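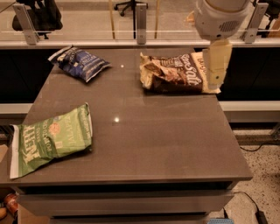 Crisps, sea salt among them.

---

Thread on dating clauses in the Rultimo cartulary. I have now been through every charter in the first quire against the Ó Gríofa edition, and the printed dates need some care.

---

The scribes date by indiction, a cycle of fifteen years. The clause gives the year's place in the cycle but not which cycle it is. For that you need a ruler, an abbot or a witness whose dates are known from elsewhere.

---

The first quire has 20 charters. 18 of them carry an indiction. The other two have only a feast day, and the edition puts them where they fall in the manuscript. Reasonable, but the quire isn't in date order, so I would mark both as undated.

---

Main problem: when does the year begin? In the Greek style the indiction changes on 1 September. Other styles change it later in September, at Christmas, or on 1 January. A charter from October can move by a year depending on which you pick.

---

The edition uses 1 January throughout and gives no grounds. Two charters don't fit. Both are autumn grants to the church at Orkoline, and both give an indiction one higher than the edition's year allows. It corrects them in the notes as scribal slips.

---

With a September start neither needs correcting. Both grants are by the same lord, and the same notary signs, so I wouldn't call it independent evidence. He may have been trained elsewhere.

---

It does affect the Fudari siege. The usual order is siege, then truce, then the grants. If the indictions are right as written, the grants come before the truce and were made while the siege was still on.

---

Still to check: the witness lists in the second quire, and whether the same notary turns up there. The table of charters with both sets of dates will go up once I have collated the late copy.

3 Aug 2022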